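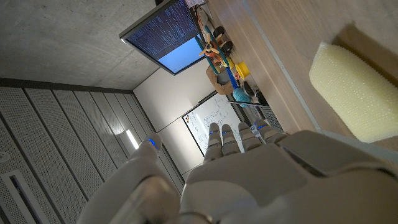 2024-10-28, notebook of the Raserari room, entry on the echo. I continue the work on why speech is so tiring in this room. In the last entry I wrote that the treatment of the walls was finished, and I want to correct this. The treatment of one wall is finished. The pale gray perforated panels stand along it with the dark seams between them, and they do their work well enough, but the ceiling is still naked concrete, and the wall with the whiteboard is plain and painted white. A person who speaks near the whiteboard speaks between two hard surfaces, the wall behind and the concrete over the head. I think this is the main part of our complaint, and today I tried to check it in a simple way.

Method. I did not have the measuring microphone from Prekis, they need it until next week, so I worked with hand claps, a paper bag and my ears, plus one ordinary recorder on the long table. I know this is not a real measurement. I write the results as they came and the next person can laugh at them or repeat them.

Clap close to the panels, facing them: short, dry sound, almost like in a room with curtains. Clap close to the whiteboard, facing the table: a clear tail, and a small metallic ring at the end of it. Clap in the middle: something between, but the ring comes back if I hold the hands high over the head. When I hold the hands low, at the level of the table, I cannot hear the ring with confidence. In the recording it is there, very weak.

I repeated the clap at the whiteboard with a thick wool blanket hung over the board on two clamps. The ring became weaker, the tail stayed nearly the same. So the board itself gives a part of the ring, and the tail is coming from elsewhere, I suppose mostly the ceiling. After this I took the blanket down again, and please note that it has rubbed away a part of the notes on the board, on the lower side. I am sorry. If these were your notes, the arrows can still be followed, only some words are missing. I did not try to rewrite them, I would write something wrong.

The toys. Somebody asked in the spring if the toys on the long table make a difference to the sound. They do not, or not one I can hear. But they rattle. The row at the far edge of the table is standing directly on the wood, and when I let the paper bag explode, something in the row answered with a small dry tick. I went along it with a finger on each thing and repeated with a lighter noise. The guilty one is the wooden airplane, the one with the orange propeller. The propeller sits loose on its pin and it touches the nose when the table shakes. I put a thin ring of felt behind it and the tick has disappeared. The felt is from the drawer with the chair pads. If the airplane must go back in its original condition, the felt can be pulled out with tweezers, there is no glue.

The two black wheels are next to the airplane as before. I still do not know to which toy they belong. I tried them on the axle of the small truck from the Flurano box and the hole is too narrow. They can stay there until somebody recognizes them, but please do not put them in the box of spare parts, from that box things never return.

The table. While I was under it for another reason (I had lost a clamp) I found that one of the feet is not touching the floor. It moves a little when one leans on the corner. For the sound it is not important, for the handwriting of everybody who works there it is. I screwed the foot out by 2 turns and it is standing firm now. The surface needs oil again. It is a light wood and every ring from a cup will be seen, so use the cork mats, which are now in the basket by the door and not anymore in the kitchen.

The screen. I looked also if the wall screen hums. With the ear close to it I can hear a very small noise, from one meter I hear nothing. The ventilation is louder. The grille in the panel wall gives a soft hiss, quite steady, and a person sitting near it will raise the voice without knowing. I did it myself, I can hear this in the recording. I would like to see if the slot can be opened more so that the air passes slower, but this belongs to the building and I have to write to them. Request number is 2663, please use the same number if you write too, otherwise they open a second request and close both.

What I would buy. I have a price from Alemneh for ceiling pieces, felt type, hanging on wires. They come in packs of 5. We do not have to cover all the ceiling. I would begin with one pack, over the side of the whiteboard, and then do the claps again before ordering more. The wires need holes in the concrete and for holes we must ask permission, the same as for the panels in February. At that time the answer was slow, so I send the letter already today. An alternative without holes is a free-standing screen with felt on both sides, but it would steal the space where people walk to the board, and I believe in one week it would be pushed in a corner with coats on it.

Also considered: a heavy curtain beside the whiteboard. It is cheap and it can be tried with the blanket again. The person who cleans the room does not love curtains, I was told, and I understand it.

Small observations, so that I do not lose them:

The dark band where the ceiling meets the panel wall collects dust. I wiped the part that I could reach from the short ladder. The rest needs the tall one.

The holes of the panels must not be cleaned with a wet cloth. Dry brush, soft, from top to bottom. I saw water marks at one place near the floor and I do not think it comes from a leak, I think it comes from a mop.

The coloured dots or magnets on the board should stay together in the upper left corner. I found one in the marker tray and put it back with the others. The blue marker is finished and I threw it away.

The recording from today is file 29 in the folder "room sound". The loud one at the beginning is the paper bag, lower the volume before you listen with headphones.

To do when the microphone is back: repeat the same positions, hands replaced by the proper clapper, once with the blanket and once without. I marked my standing places on the floor with small pieces of green tape. Please leave them until then, also if they look like garbage.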